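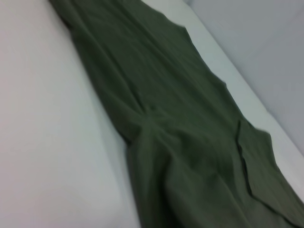

April
By the Dradari press team

Dradari is opening a long-distance walking and camping route this spring, and we could not be more excited to share it! The Womcombe Way runs for 89 kilometres from the old station yard at Womcombe to the lake at Villanueva, with overnight stops laid out so that first-time backpackers can manage it in four or five days. Signposts are painted a deep, muted green, much like the creased cloth shown with this release, and they have a matt finish that sits quietly among the trees. There are 387 of them, so walkers who are still learning to read a map should feel at ease (though please do bring one).

Each overnight stop has level ground for tents, a water tap and a covered place to cook. The largest, at Tatus, has 60 pitches and looks straight down the valley - a lovely spot to wake up in. The smaller sites are simpler and a good deal quieter, and two of them can only be reached on foot.

Pitches are booked by the night, and walkers can join or leave the route at any of the stops. Dogs are welcome on leads. Campfires are not allowed between the river crossing and Tatus, where the path goes through dry heath, but small gas stoves are fine at every site.

To mark the opening, the first 500 people to book will receive a printed trail guide with water points, bus stops and shops, as well as notes on the birds and wild flowers along the way. The upper section climbs to open moorland and can be windy well into May, so a warm layer and a sturdy tent are worth the extra weight.

Bookings open at 9am on the first of the month through the Dradari website, and the Womcombe visitor desk can help anyone who would prefer to arrange their stay in person.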